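Sol moucheté gris-bleu, trait blanc qui part pas
Forum > Sols et revêtements > Entretien

mirabelle_79
Bonsoir, je rends l'appart à Flovville fin octobre et j'ai un trait blanc sur le sol du séjour. Fin, presque droit, plus pâle à un bout. Sol gris-bleu moucheté, genre granito ou vinyle, j'en sais rien, aucun joint visible. Déjà essayé savon noir et éponge, 2 fois. Rien. Le proprio est du genre à tout noter.

gastonbricole
Photo ? Sans ça on devine.

mirabelle_79
Voilà, prise vers midi. C'est le trait en bas, à l'horizontale.

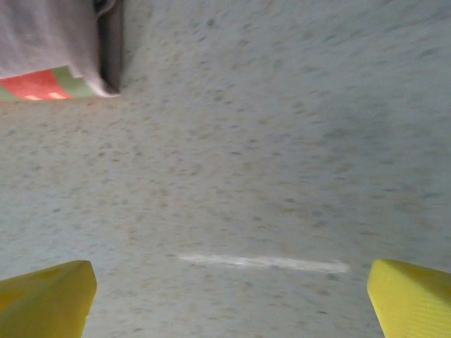 Otar demande si ça accroche sous l'ongle. Si oui c'est un reste d'adhésif ou de peinture, si non c'est une rayure et là le savon noir y fera rien du tout.

mirabelle_79
Ça accroche un peu au milieu. Au bout pâle, non.

gastonbricole
Donc de la colle de scotch, à tous les coups. Sèche-cheveux tiède puis carte en plastique bien à plat. Surtout pas de lame !!

Partanen
Pas d'accord. Le sèche-cheveux sur du vinyle ça peut gondoler, j'ai dû changer une bande entière chez moi, 412 euros avec la pose. Commence par de l'huile de cuisine, 6 minutes, chiffon, et tu regardes.

gastonbricole
J'ai écrit TIEDE. Et l'huile sur du vrai granito pas traité bonjour la tache. Elle sait même pas ce qu'elle a comme sol.

Partanen
Alors qu'elle teste derrière une porte. Pareil pour ton sèche-cheveux d'ailleurs.

Halina Jakubowski
Pour savoir : toquez dessus. Le granito c'est froid et dur, le vinyle sonne mat et un peu mou. Et pas de vinaigre tant que vous savez pas - sur du granito ça attaque et c'est définitif.

mirabelle_79
Ah mince, j'allais justement sortir le vinaigre. Toqué : son mat. Vinyle alors ?

Halina Jakubowski
Probable. Regardez sous la barre de seuil si elle se dévisse, on voit la tranche.

lulu.k
Moi j'ai pris la gomme Namex pour ce genre de trace, nickel. Par contre ça ternit si on frotte comme un sourd

Partanen
Ternir un sol avant un état des lieux, super idée.

mirabelle_79
Bon, je fais l'huile demain matin dans un coin, puis sur le trait. Je vous redis. Et si c'est une rayure, quelqu'un sait si ça passe en usure normale ?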